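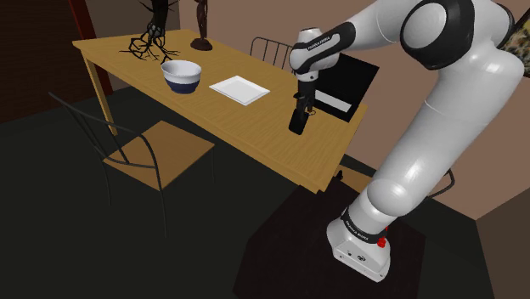 Work in this period went on the evaluation of Pidia, the simulation package supplied by Menent, against the acceptance list agreed at the start of the Morgan grant. Installation is complete, the tabletop tasks run, and the logging tests are finished. The physics tests are part done. The dining-table room has been used for most of the trials, with the arm on its dark platform at one end and the bowl, square plate, root sculpture and statue left on the tabletop as obstacles. The small black block at the gripper tip is the handled object. It is tilted, and from the room camera it is hard to say whether its lower end is touching the wood or just clear of it. The same difficulty arises in the scoring of placement, dealt with under item 3.

The report covers the period to the end of April. It is written for the grant officer and assumes the application and the first report have been read.

1. Installation and licensing

Pidia was installed on two workstations at Gravcombe. The first installation followed the supplier's guide and stopped at the graphics driver check. The guide names an older driver than the one the package now requires. Menent confirmed the error by email and sent a corrected page, which we have filed with the project papers. The second installation used the corrected page and ran through without a fault.

The licence is tied to the machine and is checked when the program starts. If the network is down at that point the program will not open. Once open, it continues to run with the network disconnected. We tested this by unplugging the cable during a batch and the batch finished. Menent offers an offline licence at extra cost. We have not asked for it and do not think the present work needs it.

Loading the dining-table room from a cold start takes some 15 minutes on the slower workstation, nearly all of it spent preparing textures. The prepared textures are kept, and later starts are much shorter unless the room file has been edited. Any edit at all, including moving a chair, causes the whole set to be prepared again. This has been reported to the supplier as a nuisance and not as a fault.

2. Trials run

We have logged 345 episodes with the arm model in the dining-table room. An episode runs from reset to either release of the object or the time limit. Every episode was saved with joint positions, gripper opening, object pose and the images from each active camera. All of them could be reopened and replayed, and the replayed joint positions matched the saved ones.

The trials were divided between driving the arm by hand with the supplied controller and running the scripted motions that come with the package. The hand-driven episodes were done by Delyth Sayce and the scripted ones were left to run in batches. The scripts make no allowance for the objects on the table. Where the straight path from start to goal crosses an obstacle the arm follows it regardless, and the contact is recorded in the log. For our purposes that is acceptable, provided the contact record is complete. A check of the contact log against the replays is in hand and is not finished.

The close camera gives a view down past the gripper to the tabletop. The wood grain is sharp at that distance and the right edge of the table is clear against the dark area beyond it. Contrast within the mechanism is much poorer. The fingers, the bars and the slender loop between the fingertips are all black or close to it, and the gap between one part and the next can only be followed in places. A person looking at the view can work it out. The edge finder supplied with Pidia often joins the fingers and the loop into one outline, and then reports a gripper opening that does not agree with the joint log. Where the two differ we have taken the joint log as correct.

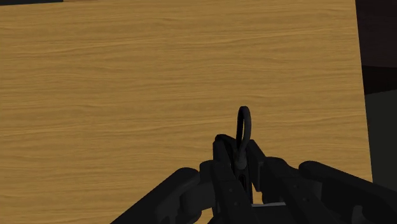 3. Placement scoring

Pidia scores a placement from the stored pose of the object and the height of the table surface. The score is pass or fail, with a tolerance that the user sets. We have used the tolerance recommended in the guide throughout, so that the results can be compared with the supplier's own.

The scoring was checked by having Delyth Sayce judge a sample of 40 episodes by eye from the room camera and the table camera, without sight of the stored score. The two agreed in most cases. Where they did not, the object was usually leaning on something or still held slightly above the surface at the moment of scoring. The package allows a delay to be set before the score is taken. The default is no delay. We recommend that a delay is used in all further work, and have changed our own settings accordingly. The earlier episodes can be scored again from the saved poses without rerunning them, and this will be done in the next period.

Object colour matters more than we had allowed for in the plan. The handled object is black, the gripper is black and the laptop at the end of the table is black as well. With the arm brought down in front of the laptop, the edges of the gripper are only faintly distinguishable against the laptop screen from the table camera. The pale strip on the laptop base helps a little, as the gripper shows up where it crosses it. The white tray and the two-tone bowl cause no trouble in any view. The stored pose is not affected, so the automatic score stands, but any scoring from images in this room will be weak on the laptop side of the table.
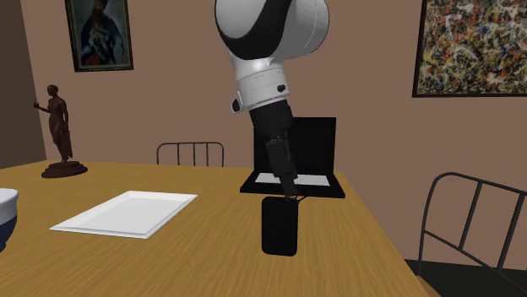

Figure 3. Table camera: gripper above the black object, laptop behind, tray to the left.

We asked Menent whether the colour of supplied objects can be changed. It can, by editing the material file, but there is no control for it in the program window. The edit counts as a change to the room and brings on the full texture preparation described under item 1. We have made a light grey version of the object and will run a matched set of episodes with it.

4. Rooms, furniture and cameras

The rooms are furnished more fully than the task needs. The dining-table room has chairs round the table and paintings on the wall, and the table ornaments have shapes that would be tedious to model ourselves. The root sculpture is the most demanding. Its thin roots spread over the tabletop, and the simplified collision shape supplied with it fills in the spaces between them. The arm therefore registers contact while still visibly clear of the roots. A finer collision shape can be selected for each object. With it selected for the sculpture, the false contacts stopped and the simulation ran more slowly. We have kept the finer shape for the sculpture and the simple shape for the bowl and plate.

Objects can be fixed or left free. A fixed object cannot be knocked over, and a new user would do well to check the setting first. Our early episodes were run with the statue fixed by mistake. They have been marked in the log and left out of the contact figures.

Camera positions are stored in the room file and can be copied between rooms. Moving a camera, unlike moving a chair, does not set off texture preparation. A moved camera keeps its old name, and we now keep a written record of positions alongside the episode numbers.

5. Support from the supplier

Menent has answered all queries sent. Replies on installation and licensing were quick and correct. Replies on collision shapes took longer and the first was a link to a page we had already read. A call was then arranged, with the engineer concerned present, and the matter was settled in the call. The notes are filed.

The written guide is adequate for installation (with the corrected page) and for driving the arm. It is thin on scoring and has nothing on the contact log beyond a list of column names. Two of the columns have the same name. Menent says this will be put right in the next release and has given no date.

6. Spending

Spending is within the amount approved for the period. The licences and the controller have been paid for. The line for a third workstation has not been used, and we ask that it be carried forward until the speed tests with the finer collision shapes are complete.

7. Work for the next period

- Finish the check of the contact log against the replays.
- Score the earlier episodes again with the delay set.
- Run the matched episodes with the light grey object, same start positions and cameras.
- Complete the physics tests, beginning with sliding on the tabletop and then tipping of the free statue.
- Move the scripted tasks to a second room and record the staff time taken.

A recommendation on purchase will be made after the physics tests. On the items tested so far Pidia meets the acceptance list, except for the edge finder and the written guide.

Gravcombe > Projects > Morgan grant > Progress reports

Contact: Delyth Sayce, Gravcombe | © Gravcombe | Back to top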